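Histberg House Residents' Association
Minutes of the June meeting, held in the ground floor dining room at 6:30 p.m.

Present: Alina Dinu (chair), Silviu Tudose, Sebastian Preda, Octavian Vasiliu (minutes)
Apologies: Silviu Gavrilă

1. Minutes of the previous meeting

Accepted with one change. Under item 4, "the big refrigerator" should read "the small refrigerator." The big one was repaired in the spring and is working.

2. Money

Silviu Tudose gave the figures. The kitchen and dining account stands at $3,279 after the last grocery bill. Of this, $1,118 has already been set aside for the new dishwasher and is not to be used for anything else. Sebastian asked whether the dishwasher money would cover delivery. Silviu said it would cover delivery but not taking the old machine away. He will ask the store for a price on that before the next meeting.

The weekly contribution stays the same until the fall.

3. Plates and bowls

The chipped white plates were discussed again. Alina said that several have gone back on the shelf after being put in the box under the sink. The box was not labeled, and people took it for spare stock. It was agreed that the white plates will go out of use completely once the replacements are in.

Sebastian presented two options. The first is a plain stoneware set from Brilter, which would match the existing cups. The second is the colored set from Sima, which comes in green, yellow and gray. The Brilter plates are heavier and cost more per piece. The Sima plates stack lower and would fit on the shelf to the left of the stove, where the tall pots are now.

Octavian preferred the Brilter set, saying that colored plates get mixed up with the picnic things and end up in the garden. Alina said the green with the wide rim was easier for residents who have trouble seeing a white plate on a pale table, and that this had come up with two people on the second floor.
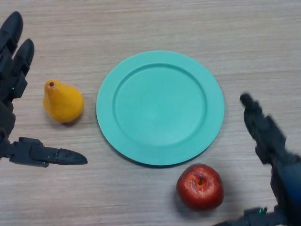 Sebastian added that the rim also gives people something to hold when they carry a plate back to the counter. Silviu Tudose asked about the microwave. Sebastian had not checked and will do so. If the plates cannot go in the microwave, the question comes back to the next meeting.

Agreed, three in favor and one against: 40 dinner plates from Sima, all in green, subject to the microwave question. Bowls to be left for now. The present bowls are in fair condition and there are enough of them for a full sitting.

4. Fruit

The fruit at breakfast was changed in May from one large bowl on the sideboard to smaller amounts on each table. Alina reported that less is being thrown out. Apples and pears are eaten at every table. Bananas go mostly at the two tables by the window, and the rest are collected at noon and used in the kitchen for baking.

Complaints received: the pears are sometimes served too hard, and the tables near the door are filled last and get what is left. On the first point, the kitchen will keep pears out of the refrigerator for two days before serving. On the second, whoever sets up breakfast will start from the door on alternate mornings.

Octavian asked if whole fruit should be put directly on the tabletop. Some residents like to take a piece and leave it by their place for later. Alina said this is fine as long as the fruit has been washed and the table wiped first. A note will go on the kitchen board.

5. Tables

The dining tables need oiling. Rings from hot mugs are showing on the long table — the worst are at the end nearest the kitchen. Silviu Gavrilă sent a message offering to sand and oil this one if he can have the room for a full weekend. The others can be done two at a time.

Meals would have to move to the lounge for that weekend. There was some discussion about carpet and soup. It was agreed that the kitchen will plan a cold menu for both days. Silviu Gavrilă to suggest dates.

Sebastian asked that the tables not be cleaned with the Prokness spray in the meantime. It is meant for the steel counters and leaves the wood dry. A damp cloth and a little dish soap are enough. The spray will be kept on the counter side of the kitchen.

6. Any other business

The drawer for serving spoons is sticking again. Octavian will look at the runner.

The dish towels have been short since the laundry schedule changed. Alina will move the kitchen load to early morning and see how that works.

Silviu Tudose asked for seven more water pitchers with lids. Approved, to come out of the general kitchen budget.

A resident has asked if the dining room can be used for a card evening after 7:30 p.m. No objection, provided the tables are cleared and wiped and the chairs put back for breakfast.

Actions

Silviu Tudose: price for removing the old dishwasher; order pitchers
Sebastian Preda: check microwave use, then place the plate order
Alina Dinu: note on washing fruit; dish towel laundry
Octavian Vasiliu: spoon drawer; reply about the card evening
Silviu Gavrilă: dates for the long table

The meeting closed at 7:45 p.m. The next meeting will be in the same room, at the same time.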